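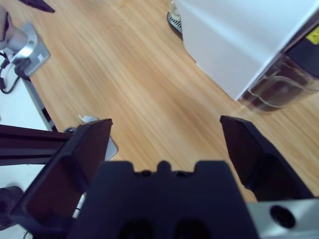 The long table

My grandmother's kitchen table seated six comfortably and 11 when it had to, and it had to most weekends. You learned to eat with your elbows tucked in, and if you were one of the younger cousins you learned to get in early for the potatoes, before the bowl went up the far end where the uncles sat and was never seen again.

I've been thinking about that table a good deal since May, when I spent a week in the hills with Benoît Huet, who has run a supper club called Tristus out of an old apple-packing shed for the past seven years. There is one table and one sitting. Thirty people come up the dirt road at dusk, mostly strangers to each other, and by the time the soup is cleared they're swapping phone numbers and arguing cheerfully over whose dog is worse behaved.

Benoît had no great plan when he started. He'd come out from Brittany to pick fruit, stayed on for a second season, and found himself cooking for the other pickers because he couldn't face another tin of spaghetti. When the orchard was sold he asked the new owners, the Siriwardena family, if he might keep the shed. They said yes, provided he fed them twice a month, and they still turn up with a box of limes and very firm opinions about his rice.

The menu is whatever is about. On my first night it was pumpkin soup with browned butter, then a shoulder of lamb that had been in the oven since breakfast, then a quince tart so dark and sticky that the woman beside me went quiet for the first time all evening. Everything arrives on platters and has to be passed, so sooner or later you have to speak to your neighbour, even if you're shy, and I am shyer than I look.

"In a restaurant you face the person you already know," Benoît told me the next morning, peeling garlic at a tremendous rate. "What is the point of that? You can see them at home."

I stayed to help for two of the dinners – badly, I should say, as I was moved off onions and on to napkins within the hour – and what struck me was how much of the work goes into the seating. He reads every booking note. Couples are gently split up, a widower is put near the talkers, and anyone who writes that they're a bit nervous goes beside Benoît himself, handy to the bread.

Bookings for the winter dinners are open now, and you'll want a warm coat for the walk back to the car.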